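Section 2: Setting Up and Running Your First Load

Welcome to the fun part! The Tedik is in place, the packing foam is out of the drum, and you're almost ready for warm towels. Set aside a little time for this section, even if you've owned a dryer before. A few things on this one work differently, and the first load goes much better once you know where everything is.

Before you start
You'll need a soft cloth, a bowl of lukewarm water, and a small load of clean, damp cotton (towels are perfect). Make sure there are 32 inches of open floor in front of the machine so the round door can swing all the way out.

CAUTION: Plug the dryer directly into a wall outlet. It draws 1180 watts on the high setting and must not share a power strip with a washer or heater.

1. Open the door fully and look inside. The drum should be completely empty. Run your hand along the long black fin and around the back wall to feel for leftover tape or bits of foam, and check the slotted vents along the lower lip while you're down there. The labels around the opening can stay on for now.

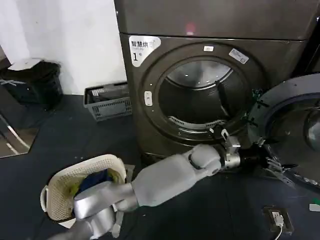
2. Wipe out the drum with the damp cloth. Go right around the metal rim, then over the fin. Dry everything with the other side of the cloth.

Note: A slight "new machine" smell is normal and fades after the first couple of loads.

3. Clean the round parts you handle most. Clear plastic with a thick gray rim shows every fingerprint, especially under ceiling lights, so wipe in wide circles from the middle out to the edge. Plain water does a lovely job. Please skip glass cleaner and anything gritty, as both can leave the plastic cloudy. 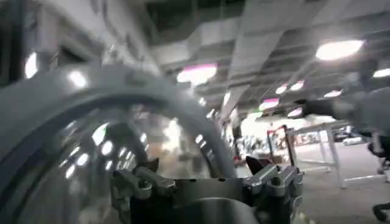
4. Load the towels one at a time. Shake each one out first! It makes a huge difference to how fluffy they come out. Stop when the drum is half full.

5. Check around the edge for trapped corners or drawstrings, then push the door shut until it clicks. If it springs back, something is caught in the seal. Open it, tuck the fabric in, and try again.

6. Press Power, choose Cotton, and press Start. The first cycle takes up to 41 minutes with a half load.

While you wait, you can give the outside a quick polish. Dark, glossy curves look wonderful when they're clean, and a dry microfiber cloth picks up dust without leaving streaks.

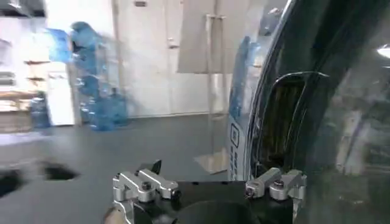
Do this once a week and you'll hardly ever need the damp cloth on the outside. Keep the cloth away from the control panel during a cycle, or you may pause the load by accident.

7. When the tone sounds, open the door and let the drum air out for 2 minutes before unloading.

CAUTION: The metal rim can be hot at the end of a cycle. Lift the laundry out from the middle.

8. Empty the lint tray and slide it back in until it sits flush.

If the towels are still damp, run the Willby Refresh program and see Section 5, Drying Times. For stacking the dryer on a Pludley or Mellor washer, go to Section 3.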